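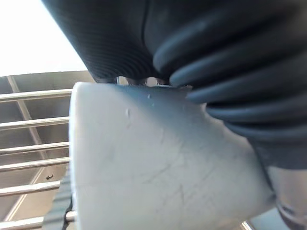
**September, 2:40 p.m. Dye room log, Goltwood building**

Second trial of the Skallum navy on wool yarn. The bath was prepared at 400 g of yarn, with the dye dissolved separately and strained before it was added. Temperature was raised over 39 minutes and held as specified in the Rosser procedure.

Shade is closer to the standard than in the first trial but remains slightly red under the north window. Rinse water ran clear on the fourth change.

Anika Benavides has requested that skein 219 be retained undyed for comparison. It is in the second drawer, labeled.

To do:

- repeat with half the salt
- order 2000 mL beakers from Zelleo
- check pH meter before next bath; reading drifted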